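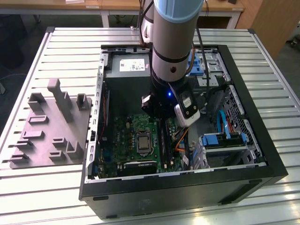
Buenas prácticas para el desmontaje robotizado: lo que se decide antes de mover el brazo

El desmontaje automatizado de equipos informáticos carece todavía de una referencia única. Las células se diseñan combinando normas pensadas para otros fines — robots industriales, herramientas terminales, gestión de residuos electrónicos — y el resultado depende en buena medida del criterio de quien integra. La guía interna que Foltitari distribuyó entre sus talleres el 8 de mayo de 2024 intenta acotar ese margen. Tiene 26 páginas y se ocupa de un caso concreto: ordenadores de sobremesa en formato torre, abiertos por el lateral y manipulados por un brazo con pinza y cámara de muñeca.

La redacción estuvo a cargo de Haruna Hattori, ingeniera de procesos, con aportaciones de dos integradores, Oravec y Stunent. El documento no sustituye a la evaluación de riesgos de cada instalación, que sigue siendo obligatoria. Fija requisitos mínimos de preparación, secuencia y registro.

Energía residual

El primer capítulo trata la desconexión. Todo equipo debe llegar a la mesa sin cable de red y con la fuente de alimentación descargada según el procedimiento del taller. La guía exige una espera mínima de 5 minutos entre la desconexión y la primera aproximación de la herramienta, y prohíbe abrir la carcasa de la fuente dentro de la célula. La fuente se extrae como bloque cerrado y se deriva a un puesto manual.

La etiqueta de especificaciones de la fuente debe quedar legible desde arriba siempre que la orientación del chasis lo permita. Si no lo permite, el operario transcribe los datos en la ficha antes de iniciar el ciclo.

Apoyo y referencia

La torre se coloca tumbada, con el lateral abierto hacia arriba. La mesa recomendada es de perfil de aluminio ranurado, por la facilidad para fijar topes y repetir posiciones. La guía pide al menos dos topes en lados contiguos cuando el programa incluya esfuerzos laterales, como la extracción de módulos de memoria o la apertura de pestillos. Con el programa en modo de inspección, sin contacto, los topes son opcionales.

El utillaje auxiliar recibe un apartado propio. Las placas impresas en 3D con alojamientos para piezas y herramientas se admiten con tres condiciones: identificación de revisión en el archivo de origen, comprobación dimensional antes del primer uso y sustitución ante cualquier grieta. La placa debe situarse fuera de la trayectoria directa entre la posición de reposo del brazo y el interior del chasis. Oravec había propuesto limitar también su altura; la propuesta se retiró porque el pilar más alto de muchas placas es precisamente el que sirve de referencia para la calibración.

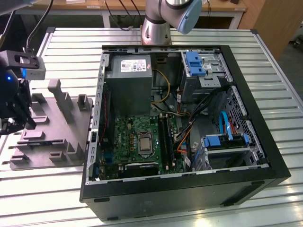 Torre abierta sobre mesa de aluminio ranurado, con la placa de utillaje impresa a la izquierda y el haz de cables a la vista sobre la zona de memoria.

Los cables, principal causa de parada

Hattori dedica a los cables el capítulo más largo. En los ensayos internos con el planificador Utau, 70 paradas no previstas se clasificaron por origen, y el grupo más numeroso correspondió a contactos con cableado interno. Un cable SATA que forma un arco por encima del plano de la placa base modifica el volumen libre disponible y puede desplazarse al retirar un componente vecino. El modelo geométrico capturado al comienzo deja entonces de ser válido.

La recomendación es explícita: nueva captura con la cámara de muñeca después de cada extracción, aunque el componente retirado no estuviera conectado al siguiente. «El tiempo de captura se recupera con la primera colisión evitada», argumenta Hattori en una nota al margen. Stunent discrepó durante la revisión y defendió capturas parciales, limitadas a la zona de trabajo. El texto final las acepta solo para tornillería.

El color no se considera criterio suficiente para identificar un cable. La guía obliga a confirmar la función por el conector o por el trazado completo, y a registrar como «no identificado» cualquier conductor que no cumpla una de las dos condiciones. Lo mismo se aplica a pestillos y soportes de unidades de disco: un accionador de plástico coloreado suele indicar un punto de liberación manual, pero el sentido de apertura debe comprobarse por modelo de chasis.

Brazo, muñeca y cableado externo

La cámara montada en la muñeca aumenta la envolvente de la herramienta y debe incluirse en el modelo de colisión con su conector y el primer tramo de cable. Es una omisión frecuente. El cable que acompaña al brazo requiere holgura suficiente para la rotación completa prevista en el programa, sin formar bucles que puedan engancharse en la jaula de discos. La inspección de fijaciones se fija cada 3000 ciclos o tras cualquier contacto registrado.

Sobre el procesador, la secuencia obligatoria es liberar primero el marco de retención y verificar su apertura por imagen. La pinza no puede cerrarse sobre el componente mientras el marco figure como cerrado o indeterminado.

Registro

Cada ciclo genera una ficha con identificador del equipo, revisión del utillaje, capturas asociadas y motivo de cada parada. Las fichas incompletas invalidan el lote a efectos estadísticos. Foltitari prevé revisar el documento cuando los talleres hayan aplicado la versión actual a chasis de formato reducido, excluidos por ahora de su alcance.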